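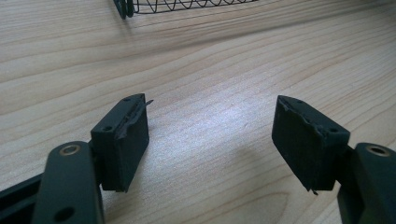
Last changed: 4/4/22

# Plollesis: hand-held gripper demonstrations, tabletop set

Welcome! Plollesis is a collection of 3336 demonstrations recorded with hand-held grippers at our Purnau site. This card covers the recording rules, which we're pretty excited about — most of the trouble we had in the first release came from rules we hadn't written down yet.

## What's in it

Small household items moved on and off a table, into and out of baskets and trays. Each episode is one task from start to finish. There are 12 tasks and 18 operators. Episodes with a restart in the middle were dropped.

## Recording rules

**Pads.** Look at both finger pads before every session. Peeling strips and chipped top edges are wear, so log them, one entry per finger. We used to replace pads at the first nick, but worn pads are part of real use and we love having them in the data! Swap a pad when the damage reaches the flat gripping face. Always swap both sides together and start a new session ID.

**Jaws.** Start with the jaws open and nothing between them. Hold still for 2 seconds, then go.

**Table.** Only the items for the task belong on the tabletop. Tabs on the front edge stay where they are for the whole session.

**Cables.** Let them hang off the table on the outside of each arm. If one drags across the work area, stop and discard the episode.

**Two hands.** The idle gripper stays low, open and away from the target. Please don't park it on the basket rim.

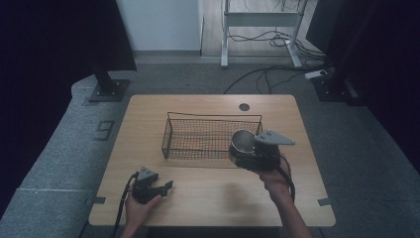
*Metal cup held over the right end of the wire basket, second gripper open at front left.*

## Labels

`pad_wear` is 0 (clean), 1 (edge wear) or 2 (face wear). Left and right are always the operator's own. Britta Fröhlich wrote the labeling guide and keeps a long page of borderline cases, well worth reading before you add labels of your own.

## Known gaps

- Bright tabletop glare in many close views
- Wear labels missing for the Fotville sessions
- Lu format export drops the session notes (fix planned for July)

## Contributing

Rule changes are very welcome — open an issue and tag Carola Bauerfeind. Attach an episode that shows the problem if you have one.

We use cookies to remember your settings and measure traffic. Accept all | Manage preferences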